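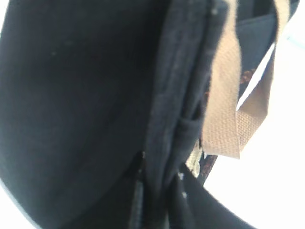
Black cloth, folded seam and tan strap, close up. Strap end is squared off and slightly frayed.

Thursday, bag bench, Mirnbridge

Started on the small black tote from the Jallport box this morning. Wanted to get the strap and the top closure written up before lunch so the Zerouali order can be answered this week. They asked for the same body with a longer handle and no change to the color.

Strap first. Tan webbing, coarse open weave, softer than what we have on the shelf. It creases where it is folded and keeps the crease. The squared end has started to fray, only slightly so far. Our own webbing gets a hot knife on the cut and then a turned hem. I would do the same for the Zerouali handles and allow 30 mm each end for the turn. The drawing has no turn allowance at all, so the cut length on it is wrong. Changed it in pencil on the bench copy, still to be changed in the file.

Handle length on the drawing is 163 mm shorter than what Zerouali wants. Checked that twice against their note. With the longer handle the loop is going to hang well down the front whenever the bag is set down, over whatever is printed there. Worth asking them before anything is cut.

The seam is the part I like least. Several thicknesses of cloth come together toward the bottom of the fold and it makes a hard ridge. The flat machine will sew it but slowly, and the foot wants to climb. Tried a scrap of our black canvas folded the same way – 4 layers fine with the heavier needle, anything above that skipped stitches. Might be better to grade the layers back before closing. Left the scrap pinned to the board with the needle size on it.

Lint: the black shows every speck. Brush before packing, and keep the tan offcuts away from this end of the table.
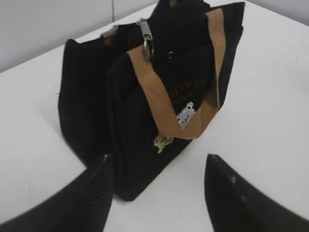
Tote standing on the white table, closed, strap loop down the front.

It stands upright, good for such a small bag. The shape is boxy enough that I'd leave out the board we normally put in the base. That saves a step and a bit of weight.

Silver pull at the top with a small ring under it. There is also a small dark snap or rivet to the right of it on the upper front. Not on the drawing. Need to find out if Zerouali wants it kept.

Lettering on the front is orange-brown, two lines, with a white and gray graphic underneath. The strap crosses part of it. Below that is a little gold-colored metal piece. We have nothing like it in stock. Flulorel does small metal trims and I have written to ask for their price sheet.

To do:
– correct cut length in the file
– ask about print position and the snap
– 2 sample handles in our webbing, one turned and one bound
– order more of the heavier needles, down to the last packet

Stopped at 4. Scraps are in the tray under the bench, please don't clear it yet.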